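Home Notebook Protocols Bookings Safety
Search this notebook Enter keyword Go

August 13, 2020

Flask handling cell, the stop during the neck grip

Writing this up before I forget the order of things, and because the summary on the board already says "glitch, cleared," which I don't accept. A protective stop in the middle of a grip on glassware is a fault until someone can show otherwise.

What happened, as far as the log and my own notes go. We were running the Hurkerix sequence on the second arm: come down over the flask, close on the neck, lift, carry to the weigh position, put back. The first 4 cycles went through. On the fifth the arm came down to the grip height, the fingers started closing, and the controller threw a force limit stop. Fingers stayed where they were, partly closed. No broken glass, no spill on the padding, no one inside the line. So nothing was lost except most of the afternoon, and I'd like it not to be waved off on those grounds.

The pendant gave a force limit on the vertical axis. The gripper's own log gave nothing at all for the same moment, no warning, no over-current, no lost connection. Those two don't sit together very well. If the fingers had really come down on the rim, I would expect the gripper to have something to say about it too.
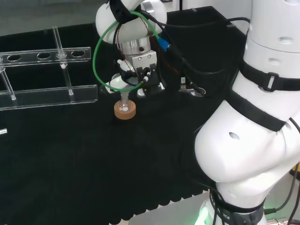

Fig. 1. Gripper over the flask neck. Small flask in the cork ring, acrylic rack to the left.

Things people have offered as the cause, and what I think of them:

Cork ring moved. Possible. The ring just sits on the padding, with nothing locating it. The padding is ribbed and soft, and I can shift the ring sideways with one finger. The taught position knows nothing about that. But a ring that had moved should give a sideways load first, and the log shows vertical only. I don't rule it out. I do object to it being written down as the answer when the ring's position wasn't measured before the reset.

Cable drag. This is my own favorite, so I should be harder on it than on the others. The gripper cables come up along the arm and then go off to the right over the table. At the bottom of the stroke there's slack, at the top there isn't much, and I don't trust the slack to fall the same way twice. The green tube is stiff as well and has its own opinion about where the wrist should be. A pull on the wrist would look like an outside force to the controller and like nothing to the gripper, so it matches the two logs. It does not explain why cycles one to four were clean. I moved the cables by hand with the arm parked and saw the force reading wander. I didn't write the numbers down as I went, so that counts as a hint and no more.

Payload setting wrong. Checked. The mass in the tool settings matches the sheet. Whether the sheet is right is another matter - it was filled in before the present gripper mount went on, and the mount isn't listed. Needs weighing.

"The sensor does that sometimes." Not a cause. Please stop writing it.

Also tried: ran the descent empty, no flask and no ring, fingers held open, at slow speed. 6 passes, no stop. It proves very little. The fault came during a close at normal speed, and slow passes with the fingers open leave out both halves of that.

Then the question of the safety side. The stop did what it should and the arm held. Fine. What I don't like is the recovery. The reset prompt offers "continue," and continue picks up the motion from where it left off with the fingers part way closed. With a neck between them, the next commanded move is a lift. If the grip isn't good, the flask goes up a little and then comes down. The Suva checklist pinned by the door has a line about knowing the state of the tool before any restart, and our procedure has no such step. I backed out by hand in freedrive with the fingers opened first. That should be the only allowed way until the prompt is changed.
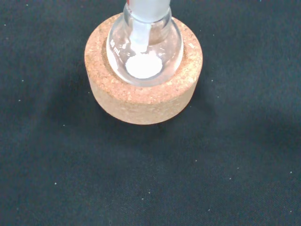
Automation and Handling Group, Gauthier Building

Second matter, the stem. There's a frosted stem down through the ground neck of the 50 mL flask, and its tip ends just above the powder. The Skivano handling model was made for a bare flask. It has a neck diameter and a neck height and that is all, so anything standing in the neck isn't in its picture of the world. I raised this when the model was loaded and was told the approach clears it. Maybe so. I haven't seen the clearance worked out anywhere, only said out loud.

Would it explain the stop? If something on the gripper came down on whatever was standing in the neck, the load would be vertical, which fits. The gripper log staying silent fits too, if it wasn't the fingers that touched. What I can't say is whether the stem was in the neck on the fifth cycle. The run sheet has a box for glassware and the box says "flask." I've gone back and forth on it and will leave it open.

The wrist view is good for checking this kind of thing and we don't save it during cycles. The controller keeps 1000 lines of log and then writes over the oldest, so the early part of the run had gone by the time I exported it. Both of those are easy to fix and should have been fixed in the spring.

To do, in this order:

- Weigh the gripper with its mount and correct the sheet.
- Tie the cables so the slack has one place to go. Record wrist force at both ends of the stroke, before and after.
- Mark the ring position on the padding, or better, make a locating plate.
- Repeat the cycle at normal speed with an empty flask, nothing in the neck, then with the stem in.
- Take "continue" off the reset prompt.
- Save the wrist view with each cycle. Export the log at every stop before touching anything.

Powder runs are off until the fourth item is done. Anyone who wants the cell for something else in August can have it at slow speed, but leave the cables alone and write down what's in the flask neck. Board summary changed from "cleared" to "open."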